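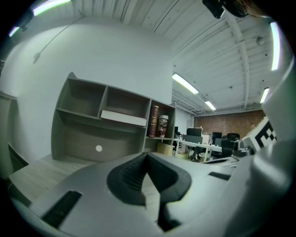
The Case for the Half-Empty Shelf
How one shared workplace learned to store less and find more

When the Ellery building reopened its second floor in January, the tenants' handbook included a page that many of them had not expected. It concerned shelves. Every open unit in the shared rooms, the page explained, would be kept partly clear, and at least one compartment in each would hold nothing at all.

The policy was the work of Maxine Faulkner, who manages the building's common areas. Before the reopening she and a colleague, Tamsin Pomare, spent several weeks emptying the old storage. They recorded 900 items. Of these, 194 were books and manuals, many of them duplicates, and 29 were boxes that no tenant could identify from the outside.

"People had been putting things on top of other things for years," Faulkner says. "We asked each office to come and claim what it used. A great deal went unclaimed."

Open shelving of the cubby type is common in shared workplaces, and its appeal is easy to understand. It has no doors to block a walkway, it can be moved when a room changes purpose, and its contents are visible to anyone passing. That last quality also makes it demanding. A closed cabinet hides disorder; an open one displays it.

The gray wooden unit in one of the Ellery's shared rooms shows the approach at work. A white book lies flat in one upper cubby, and the cubby beside it is empty. The taller section on the right has a dark red book with gold lettering on the spine, standing next to a silver-lidded container, with a small cardboard box on the shelf beneath. The back panel of the larger compartment has a small round hole, a useful feature in any unit that may one day hold a lamp or a charger.

Kylie Tapsell, a storage planner with the firm Brarkier, advised on the layout. She recommends that heavy books be stored upright where the height allows, with the spine facing out, and that oversized volumes lie flat, no more than two to a stack. Containers should carry a label on the side that faces the room. Small boxes belong on low shelves, where they can be opened without being lifted down.

Tapsell is cautious about baskets and bins. "A bin is a decision postponed," she says. She permits them for cables and for very little else.

Not every tenant was persuaded at once. Bláthnaid Phelan, whose design office, Clollasar, occupies the north end of the floor, objected that empty compartments wasted space for which tenants were paying. She has since adopted a version of the rule for her own reference library, though she keeps her sample books in closed drawers and intends to go on doing so.

The building now reviews its shelves twice a year. Items left in a clear compartment overnight are moved to the front desk at 9 a.m. and held there for one month. Tenants who need more room may apply for a locker on the ground floor – Pomare keeps the list, and there is at present a short wait.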